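Product Evaluation: Domeck Tower Repair Kit
Plondmont Technical College, Equipment Review Office
Category: hand tools and consumables for desktop computer service

The Equipment Review Office evaluates tools proposed for purchase by the college's teaching workshops. The Domeck Tower Repair Kit was submitted by the computer service program at the Gungate campus, where students learn to take apart, inspect, and rebuild full-size desktop computers. The kit sells for $115 and is supplied in a zippered case. The program asked whether it could replace the mixed drawers of tools now in use.

The evaluation covered the tasks that fill most of the first term: opening the case, tracing the cables, removing and seating memory, changing a hard drive, and working around the processor socket. 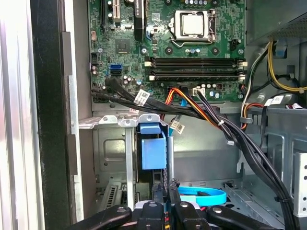
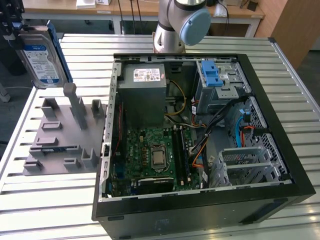 Green motherboard, processor in its socket, power wiring crossing the case: both views show an open tower interior.

One reader of the draft report, from the Sobczak campus, objected that a kit of this price should be judged first on its screwdrivers, as students spend more time with a driver in hand than with anything else in the case. The same reader asked that the cable ties and labels be given less weight, considering that any office supplier can provide them. The office accepted the first point and moved the drivers to the head of the findings. It did not accept the second. Poor labeling accounts for a large share of the failed rebuilds recorded at Gungate, and a kit that encourages good labeling has value in a teaching setting.

Contents

The case holds 46 pieces. These include two full-length screwdrivers, a short driver for tight corners, a set of interchangeable bits, two nut drivers, a pair of flat-nosed pliers, side cutters, three plastic prying tools, straight and angled tweezers, a wrist strap with a coiled lead, a parts tray with a lid, a soft brush, a packet of reusable cable ties, and a roll of write-on labels. A printed card lists every piece and its place in the case.

Screwdrivers and bits

The two long drivers are the best items in the kit. The shafts reach the rear screws of a motherboard without the handle striking the side of the case, and the tips are lightly magnetic. A dropped screw can be picked up from beneath a board edge, yet the magnet does not pull screws out of the parts tray when the driver passes over it. The handles are comfortable over a full class period.

The interchangeable bits are less satisfactory. They fit loosely in the holder, and the smallest cross-head bit began to round at the corners before the end of the trial. Students should be told to use the fixed drivers wherever the screw size permits. The short driver is adequate, though its handle becomes slippery when the user is wearing gloves.

Prying tools and tweezers

The plastic tools are suited to memory latches and to the tabs found on data and power connectors. They flex before they can mark a board. The widest of the three is too thick to be of use between closely spaced memory slots, and most students put it aside. The angled tweezers are well made and close evenly at the tip. The straight pair does not, and two of the sets received had to be adjusted by hand before they would hold a jumper.

Cable ties and labels

Older towers often contain long runs of power and data cable that cross the board on their way to the drives. These have to be moved before much else can be done. The reusable ties hold a bundle to one side without crushing it, and they can be undone with one hand. The labels take ordinary ballpoint ink and come away without leaving adhesive on the insulation. A roll of 120 labels is supplied, and replacement rolls are sold separately. Instructors should plan to reorder well before the end of term.

Wrist strap

The strap adjusts to small and large wrists and the lead is long enough for a standing bench. The clip at the far end is narrow and will not grip the folded edge of some cases. It must then be attached to a bracket or other bare metal part. The college's existing straps have a wider clip and should be kept in service.

Parts tray and case

The tray has 5 compartments, and the lid closes firmly enough to be carried between rooms. Deeper compartments would be welcome, as brackets and longer screws tend to hold the lid open. The zippered case is neatly laid out, and the elastic loops make a missing tool easy to notice at the end of class. The stitching on one case had started to separate along the spine when the sets were returned.

What the kit does not include

There is no thermal paste, cleaning cloth, or flashlight. The first two are needed whenever a processor cooler is removed, and the program will have to continue buying them on a separate order. The lack of a light is a greater inconvenience, particularly around the drive bays. The instruction card does not mention any of these omissions.

Rating and recommendation

Drivers: very good
Bits: fair
Prying tools and tweezers: good
Ties and labels: very good
Wrist strap: fair
Tray and case: good

The office recommends the Domeck Tower Repair Kit for first-term classes at Gungate, one set for each pair of students. It is not recommended for the advanced repair room, where the bits would be used daily and would wear too quickly. The Sobczak campus may borrow two sets in August before deciding on an order of its own. Requests should be sent to the Equipment Review Office with the room number and the name of the class.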